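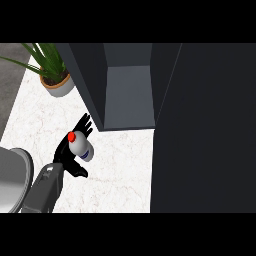

Planning a budget for a first mobile arm, want a sanity check

boneshed
Posted 14/08/2024

Hi all! Long-time reader, first real thread. Our makerspace in Malorham finally has the go-ahead to plan for a mobile manipulator (wheeled base, one arm, multi-finger hand). The job we have in mind is household fetch and carry: pick up a bottle, bring it to a person, put it back on a shelf. I've been running it in simulation every evening for weeks and I'm having the time of my life.

Where I am so far:

Base and arm: leaning toward the Polák, used
Hand: the Bonen multi-finger one, new
Compute: workstation we already own
Spares: no idea
Floor space: one room, hard floor, some furniture

What am I forgetting? And how much would you hold back for things breaking?

rafia_r
Great project! The thing missing from your list is freight. A used base goes on a pallet and the batteries may have to travel separately, and the quote for that can land weeks after you've agreed on a price for the robot. Ask for it in writing before you commit. Also ask who pays if it shows up with a bent caster.

I'd hold back 30 percent for the first year. We used every bit of ours.

Rafia Rajput

gondal_s
30 percent is a lot. We kept a much smaller reserve and were fine. But we bought a plain two-finger gripper, and I'd seriously look at that before a hand with that many joints. For bottles and boxes you don't need fingers. You need two pads and decent friction. Put the difference into a second battery.

boneshed
I hear you on the pads, but the hand is half the reason people here are excited! We want to do caps and pump tops later, and small bottles at odd angles. In sim the fingers close in around a small bottle really nicely even when it's tipped over.

gondal_s
In sim everything closes in nicely. Check what friction value you have set on the bottle. Mine was way up there from some default and I never noticed until we had the real thing on the bench dropping shampoo.

kmalik
Going to disagree with Shoaib a little. If the plan for year two is caps, buying a two-finger gripper now means buying twice. What I'd do is rent the hand first. Some dealers will do a month and take the fee off the purchase. Three of us in Flelolville did that with a different model and we learned more in that month than in a year of reading spec sheets.

Spares for a hand like that: fingertips, tendons or belts (depends on the design) and at least one finger motor. Ask for the price of a single replacement finger. If they won't sell one finger, walk away.

boneshed
Emailed the dealer at lunch about single fingers. Fingertip pads are 219 for a set, still waiting to hear on a full finger. Is that high for pads???

kmalik
It's not cheap, but it's not crazy. How long do they last on your surfaces?

boneshed
No clue yet. That's one for the rental month I guess.

Annick Ouellet
Please use the simulator for the purchase too, not only the training! Build your real room in it, with the real shelf heights and the real gap between the cabinet and whatever stands next to it. Then drive the arm you're thinking of buying into the tight spots and see if the elbow fits. We were all set to order a longer arm, and the model of our own kitchen showed it couldn't fold up enough to get under a counter corner. Saved us from a very expensive coat rack.

Put the clutter in as well, plants and all. Leaves hang out a lot farther than the pot does and a base that plans around the pot will happily drive through the leaves.

rizwan_j
Seconding Annick. And look at your floor. Shiny tile can give some depth cameras and floor sensors fits, depending on the light. If yours is shiny, ask to see the base run on the same stuff before you pay.

rafia_r
Also insurance. Call them before delivery day. Ours wanted to know the weight of the base and whether the public would be in the room.

boneshed
You people are the best. Updated plan: get freight in writing, rent the hand for a month, price a single finger, put our actual room in the sim this weekend, call insurance. Reserve is at 30 percent for now, sorry Shoaib!

gondal_s
Fine, but get the second battery. Waiting on a charger with 4 people standing there wanting a turn is no fun at all.

boneshed
Second battery is on the list. Does anyone know if the older Polák packs fit the newer base, or did they change the connector?

kmalik
Depends on the year. Send me the serial number from the ad and I'll compare it with ours tonight.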